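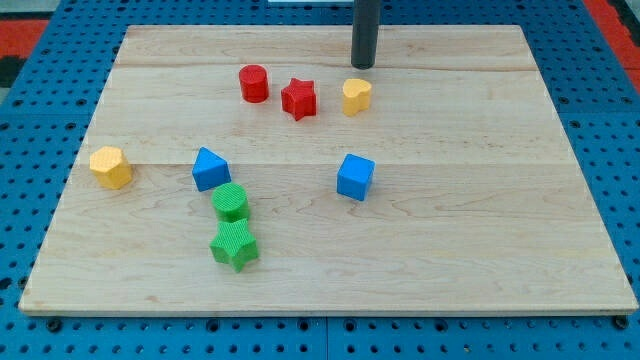
*Eight blocks, one board, one pusher. Club bench, Saturday.*

Quick one tonight, I have to be up early and I still haven't eaten.

So the pushing project. For anyone who missed the October post – our student robotics club signed up for the Rostard tabletop challenge, and we picked the pushing category. No grabbing. The arm gets one round-tipped rod and has to slide the blocks where the judges' instruction says. "Move the yellow heart next to the blue cube." That kind of thing. Sounds like a toddler game. Is not a toddler game.

Where we are as of January 2019:

- arm talks to laptop, mostly
- camera finds the blocks by color, good
- camera finds the blocks by shape, less good
- pushing in a straight line, ok
- pushing anything with corners in a straight line, ha

The color thing first. Two of each color, so color alone gets you halfway and then you need shape. Red is easy for us, star vs. cylinder, very different from above. Yellow is where it falls down. The octagon and the heart come out as nearly the same blob if the threshold is loose, and I'd been running it loose all week because the evening light in the room is bad. Tightened it, heart came back, lost half of the green star. Loosened it again. You can guess how the afternoon went.

Then touching blocks. When two of the same color touch, the detector merges them into one big lump and reports a center that's somewhere in between. Green star up against green cylinder is the worst case we've got. The planner then drives the rod for the middle of the lump and shoves both of them. I spent most of Saturday on just that pair. Tried eroding the mask until they split, which works if the contact is small and does nothing if it's a flat side. Gashaw (our planner code, named after a bus stop, long story) now has a "nudge first" step: if a blob is too big, poke one end of it, look again. Dumb but it helped. 34 out of 62 runs ended with the right block in the right place, up from basically whatever we had before. I didnt write down the before number. I know.

Pushing itself. The cylinders are lovely to look at and terrible to push, they roll off the tip sideways the second you're a bit off center. The cube is the best one if you hit a face square and hopeless if you get a corner. It spins. The star sort of hooks on the rod between two points and that's secretly great, you can steer it. I want to use that on purpose. Haven't told the others yet, so if you're reading this, hi, that's my plan for Tuesday.

The wood board stays, I think. There was a vote to put something grippier on top. But the rules pdf says smooth surface and I'd rather tune on the real thing. The seams between the planks bother me a little – had a block stop dead near one of them twice – but could be my speed setting. Need to test with the board turned around.

Money: we have 700 left for the season after the new power supply and the bus to Zetasstead. Fine if nothing breaks. Something will break.

Log files: 1,375 of them in one folder with names like test_new_new2. I'm sorting them this week, please stop saving to the desktop of the lab machine. Everything goes in the shared drive, date first, then what you tried. Even the bad runs. Especialy the bad runs.

To do before Grondau:

- fix yellow
- nudge step is too slow, cut the wait
- star steering (see above)
- lamp for the bench, a proper one
- someone write the one page description, it's due and we have a title and nothing else

Ok food. More after Tuesday if the arm still homes properly.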